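Rallthorpe Cabin - Guest Setup Guide
Section 3: Arrival and Heating 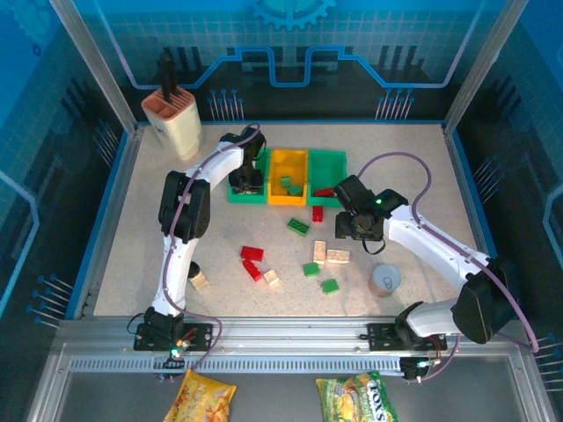
3.1 Getting in

1. Park in the space marked 112. The one next to it belongs to the neighbors.
2. Enter your four-digit code on the keypad and press the check mark.
3. Turn the handle up, then down. The bolt is stiff in cold weather.

Note: Codes start working at 4 p.m. If yours fails, call the Luangrath office.

3.2 Turning on the heat

1. Open the hall closet and set the red switch to ON.
2. Set the thermostat to 68. The cabin takes nearly 3 hours to warm up from the away setting.
3. Leave the bedroom doors open until then.

Caution: Do not dry gloves or boots on the baseboard heaters. Use the rack in the mudroom.

3.3 Hot tub

The tub holds 282 gallons and is kept at 102 degrees from October to June. Shower first, and latch all four cover straps when you get out - wind comes up the valley at night.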